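Email subject lines for a small shop list — emoji or no emoji?

SivSolberg
February 5, 2024
Hi all, I look after the newsletter for Pritport (we sell kayak gear, list of 2000 and growing slowly). My boss wants an emoji in every subject line because his favourite brand does it. I reckon it looks a bit cheap, but I've only got my gut to go on. Anyone tested it properly?

Daniyal B
We ran it at Valau for most of last year. Opens went up for the first 2 sends and then slid right back to normal. I'd let him have his emoji and save your energy for the offer itself!

odette_p
Disagree with Daniyal, sorry. Opens are a rubbish measure now that so many mail apps load everything by themselves. Look at clicks, or better still orders. Ours dropped when we got too cutesy — our customers are mostly tradies and they want the price up front.

SivSolberg
Good point about clicks, I've been reporting opens to him every month, whoops. Could I just split the list, 1000 each way, same colour header and everything, and see who buys?

Daniyal B
You can, but one send won't tell you much with a list that size. Do it over 10 sends and swap the halves each time. And Odette, fair enough on opens, though I still wouldn't blame one little emoji for lost sales.
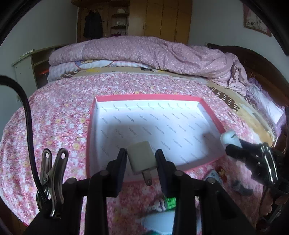
Aranka Csonka
I'm with Odette on this one. We took the emojis out, put the price in the subject line and kept it short, and the orders picked up within the month. Try that as your second version, Siv, and leave the header alone until you've got a result.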